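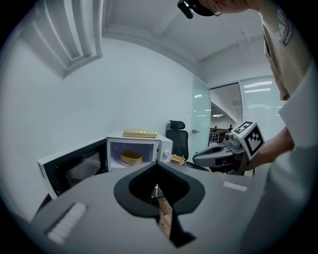

The microwave by the white wall, door open.

Last updated: 2024-01-06

Hi Anayeli,

You asked for the short version of how the Fajardo lunch club spent the fall, so I'll try, but you know me. We opened the doors in October with the first half of the Guvemby grant in the bank and a list of names Henk had collected at the clinic. The idea hasn't changed since the proposal: older folks who live alone come in twice a week, eat something hot, and stay as long as they like.

We have 29 regulars now. The proposal said 41 by the end of the year, so yes, we're short, and I'd rather you hear it from me than find it in the spreadsheet. Most of the gap is the Clavlow side of town. The bus stops running out there after lunch, and people won't come if they can't see how they're getting home (I wouldn't either!). Evaristo Cárdenas has been driving folks back in his own van, which is wonderful of him, but it's one van and he has a job.

What I'd like to do, if you're okay with it, is move $2,000 from the printing line over to rides. We hardly touched printing. The flyers did very little for us and word of mouth did nearly all of it, mostly through the church and the barber shop. Braulio Medrano at the senior apartments says he'd match us with gas cards through spring. I have that in an email and can forward it.

Food is going fine. Soup days are packed, fish days are not, and we've quietly stopped doing fish. Leftovers go home in tubs with the reheating time written on the lid, in big letters, after a couple of people told us they couldn't read my handwriting. Melquiades has taken over the ordering and our produce bill came down right away, mainly from buying squash and cabbage instead of bagged salad. He also talked me out of paper bowls, so there's a lot more washing up and a lot less trash.

The thing I'm proudest of wasn't in the plan at all. After lunch a domino table got going, then a second one, and now there are people who show up just for that and skip the meal. I don't know how you want those counted. I've left them out for now.

Still open: the new sign-in system from Idport, which has been down more than up, so we're back on paper. I also owe you 2 receipts from October and I promise they're in the folder somewhere. Could you let me know about the rides money before the next order goes in?

Thanks for everything,
Henk says hello too

Contact the lunch club office | © Fajardo Lunch Club | Back to top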